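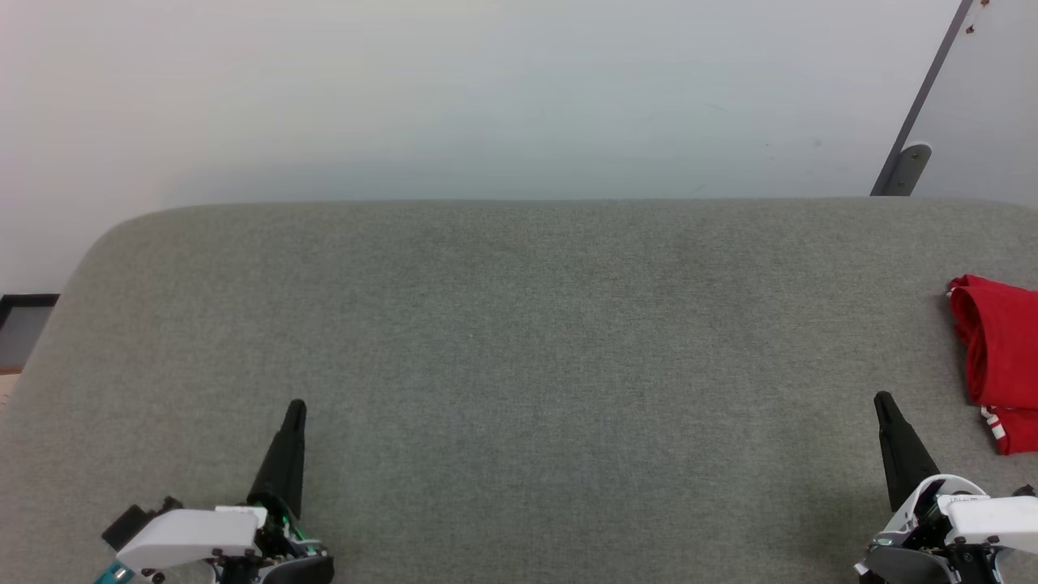
The padded work surface at Revach, with both grippers down near the front and a red cloth off to the right.

Revach > Shop Talk > Interviews > House rules for two-armed work

I've been wanting to get Úna Ó Dálaigh on the record for ages, mostly so I can stop paraphrasing her at people. She wrote the house rules for the bench robots at Revach, and if you've ever been handed a binder with 1224 lines of safety checklist in it, you'll understand why I like hers. It has seven rules and it fits on one sheet!

"The first draft was way longer," she told me over a pretty terrible coffee. "Hernán read it and asked which ones I'd follow myself at the end of a shift. I crossed out most of page two right there."

That would be Hernán Ccori, who runs the fabric handling work and wandered in halfway through our chat (he stayed for the cookies). Rule one is his. Before anyone enables the arms, the middle of the surface gets cleared, and whatever you're going to handle waits at the side.

"People want to start with the cloth already between the fingers," he said. "Then they enable, an arm settles a little, and now it's got hold of something when you didn't ask it to."

Rule two made me laugh, but Úna was dead serious about it: no sleeves past the elbow inside the reach line. Rule three says one person calls the moves, out loud, and everyone else keeps quiet unless the word is "stop." Anybody can say stop. You don't have to explain yourself until after.

I asked about the soft surface, which I'd kind of assumed was about looks. Nope.

"A fingertip that comes down too hard on felt, you get a dent and a bad mood," Úna said. "On a steel plate you get a new fingertip. But the padding makes people lazy about height, so rule four is you still check your zero. Every time you power up."

Not everybody loves the sheet. Sudheer Suvarna, over at the Niltthorpe shop, uses a version of it and thinks rule five, the cable check, is too vague. "Look at the cables, okay, look for what?" he said when I called him. "I added rubbing, pinching and anything hanging where a finger can snag it. Úna can have that for free."

She's taking it, by the way. The next revision is due in December, and she wants six and seven (logging near misses, and who's allowed to clear a fault) rewritten too. I asked if it would still fit on one sheet.

"Smaller margins," she said.

Last updated: 10/06/2022

Contact | Copyright Revach | Back to top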